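## 4. Does a white table make dark boxes easier to put away?

The packing guide we set out to test makes a simple claim. Dark retail boxes, it says, should be sorted on a plain white surface, because the edges stand out and each box can be placed with fewer second tries. The advice comes from the Pulmont handbook and has been repeated in most of the later bench guides we could find, usually in the same wording. We went looking for the evidence behind it and found very little. The handbook cites one trial at the Rammont warehouse, and the trial report covers 4,000 boxes without saying what color any of them were.

That last point deserves more attention than it has had. A trial that doesn't record box color can't tell us anything about box color. Boonyarit, who has argued for the white surface in print, takes the Rammont result to mean that "contrast did the work." It may have. So may the better lamps that Rammont installed in the same month, or the change from deep bins to open tables, which would have helped with boxes of any shade. The report gives one total for the old layout and one for the new, and everything changed between them.

### 4.1 What we recorded

Our own record comes from the Chantharasri workroom and is much smaller. It holds 667 placements, each made on a white tabletop with a flat matte surface. A placement counts as clean if the box was set down once and not moved again before the next box was picked up. Anything else counts as a correction, including small nudges that a less strict coder might let pass. Kongkaew coded the full set, and Boonyarit coded part of it a second time without seeing the first marks. They disagreed mostly over nudges. Where they could not settle a case it was counted as a correction, and we accept that this makes the table look slightly worse than it might.

The goods were small boxed items, most of them with black or dark gray printing. We also included plain cartons for comparison, although these were fewer than we would have liked and tended to be larger. Size and color are therefore tangled together in our record as well, and we would ask readers not to treat the carton figures as a proper control.

Boxes were allowed to lie anywhere on the table before they were put in order. We did not mark out places for them with tape or printed outlines. The Lustton sorting mat does exactly that, and a study run on the mat is partly a study of the mat.

### 4.2 Edges, print, and shadow

The case for the white surface rests on the outer edge of the box. On this narrow point the guides are right. A black box on a white table has an outline that is hard to miss, and none of our corrections was put down to a box being overlooked. If finding the box were the whole job, we would have no quarrel with the handbook.

Finding it is the easy part, though. To put a box in order, a person needs to know which way up it is, which face should point outward, and whether it is flat on the table or still tipped on one edge. The table's color gives little help with the first two. Those depend on what is printed on the box, and print differs a great deal from one face to the next. Figure 4 gives a fair idea of the range. The raised box carries its name in white and light-blue letters on two faces, so a tilt that hides one of them may leave the other in view. The box on the table shows a white outline drawing on top and only a small light marking on its front. Both are black, and both sit well against white. They don't offer the same help to someone trying to turn them the right way.

The third question, whether a box is flat, is usually said to be answered by its shadow. Here too the guides seem surer than they should be. On a pale, matte ground a shadow can be quite faint, even directly below a dark part held close over it. A faint shadow can be read by someone who stops to look for it. Whether it can be read at working speed is another matter, and no guide we know of has tested it.

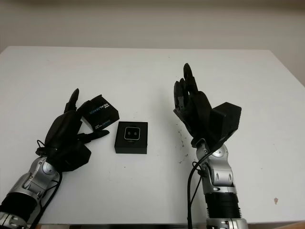
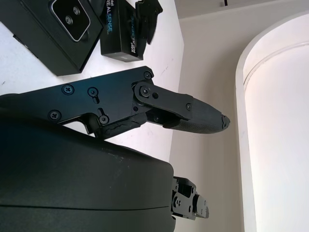
**Figure 4.** Dark items against pale ground. First picture: two black boxes, one tilted and raised just above the white tabletop, the other lying flat on it. Second picture: a close view in which a textured black fingertip pad casts a faint shadow on the pale background.

### 4.3 Results, with some cautions

Dark boxes needed fewer corrections than plain cartons. We could stop there and report support for the handbook, and an earlier draft of this section did so. On a second reading of the record, we no longer think the comparison can carry that weight. The cartons were larger, as noted above, and they were more often placed late in a run, when there was less open table left. A box set down in a tight space is likely to be moved again whatever its color.

When we looked only at dark boxes, a different pattern appeared. Those with lettering on at least two faces were corrected less often than those with most of their print on top. The split holds for boxes of similar size. It holds more weakly for shallow boxes, which tend to be laid flat and so show their top face in any case. We can't rule out that the people doing the work had simply become used to certain products. Kongkaew thinks this likely for the items that came up most often, and the order in which boxes were handed out was not shuffled well enough to settle it.

Of the 7 runs in the record, 5 show the lettering pattern clearly. The other two don't show it at all. We have looked for something that sets those two apart and have not found it — the table and the mix of goods were the same. It would be easy to call them odd runs and leave them out. We kept them in, and the overall difference shrinks as a result.

### 4.4 What can be said about the table

We see no reason to tell anyone to replace a white table. It makes dark boxes easy to find, it shows dirt, and it costs no more than a gray one. Our complaint is with the stronger advice that has grown up around it, under which the surface is credited with gains that may belong to lighting, open space, or the printing on the goods themselves.

The Pulmont handbook goes further and suggests that workrooms handling dark packaging should expect fewer corrections "from the first day" after changing the surface. Nothing in the Rammont trial shows this, and nothing in our record does either, given that we never used a dark table. A useful test would keep the lamps and the layout fixed, change only the tabletop, and use boxes of one size with print placed on different faces. It would also need to record tilt at the moment a box is let go, which our coding left out. Boonyarit still expects the white surface to come out ahead in such a test. He may be right, but the present evidence doesn't show it, and Section 5 treats surface color as an open question.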